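An Afternoon at the Jiltell Open House

I had been promising myself a trip out to Jiltell ever since they moved into the old Bodix building, and in August I finally got my act together and went. The doors opened at 1:00, and by the time I had parked, found the right entrance (go past the loading dock, then left, and don't trust the first sign) and been handed a paper badge, there was already a happy crowd by the coffee. The cookies were oatmeal and very good, in case anyone is planning to go next year!

Most people started with the big hall, where Guerra had a conveyor running and a man with a microphone was explaining bearings. I gave that a fair try, but what I had really come for was upstairs, in the rooms where they teach the robots by hand. You put your name on a clipboard and they took groups of 30, which was a squeeze on the stairs but fine once we got up there and spread out.

Our guide was Mali Gittins, who has the kind of voice that carries without shouting, and who started by telling us that the task we were about to see was the dullest one in the building and her favorite. Something soft and pink goes into a wicker basket, or comes back out of it. A person steers the arm from a desk by holding a pair of handles, and everything the arm does is saved, along with the camera pictures, so that later a program can learn from it. Each run from start to finish is called a demonstration, and they collect them by the hundreds.
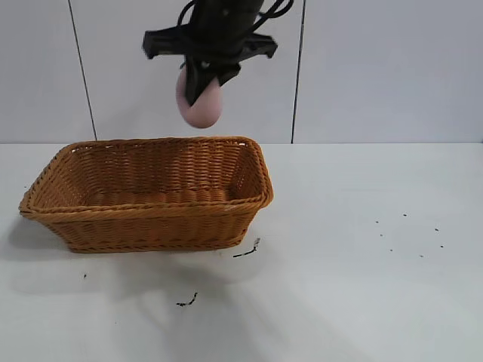

I asked how many they needed for something so simple, and Mali laughed and said everyone asks that. For the basket they had 252 good ones when we visited, and the target for the whole set of table tasks is 3,000. The word "good" is doing a lot of work there. If the operator hesitates too long, or bumps the rim and then fixes it, the run gets a note beside it, and somebody has to sit down later and decide whether it stays. They do keep a number of the clumsy ones on purpose, so the program gets to learn how to recover from a mistake. I liked that very much, and I have been repeating it to my family ever since.

Then came the part I'd been hoping for, which was that visitors could have a go. Three of us from our group were picked, and I was second. You sit down, rest your elbows, and take hold of the handles, and the first surprise is how light they are. The second is how little you can feel. When I pick up a tangerine at home, my fingers tell me when I have it, but here I had only my eyes to go on, and I kept squeezing long after I needed to. "Look at the tips, and then look at where you're going," said Mali, very kindly, while I hovered over the basket like someone trying to park a boat. Depth is the hard bit. I was sure I was over the middle of the basket, and I was a good hand's width behind it. It took me four tries, and I was grinning the whole time. The teenager who went after me did it in one, naturally, and then wanted to know if they were hiring.

There was a nice talk afterward about why they bother with a person at all. Mali's answer was that you could write out instructions for this one basket on this one table, and they'd work nicely until somebody nudged the basket over a few inches. People make those adjustments without thinking, and the demonstrations are a way of getting some of that down. She also told us that operators switch off every half hour, as your wrists get tired before you notice it, and that new people begin with soft things and easy openings before they are allowed anywhere near cups or cutlery.
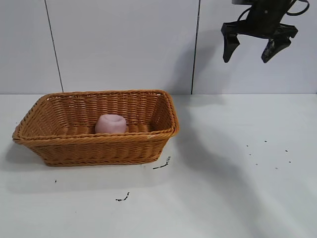
Lalar Makers Club | Visits and Outings

We ended back downstairs with more coffee and a table of leaflets, and I had a long chat with a retired machinist who had taught welding robots years ago by walking them through the path with a pendant, one point at a time. He thought the handles were a great improvement, though he missed the big red buttons. We compared notes until they began stacking the chairs around us.

For members who would like to go, the upstairs rooms are open to groups by arrangement, and they ask for a few weeks' notice. Wear shoes you can stand in, bring a sweater (it is chilly up there), and put your name on the clipboard before you go for the cookies. I'm happy to share a ride from our side of town, and there's room in my car for two more if you don't mind the dog blanket.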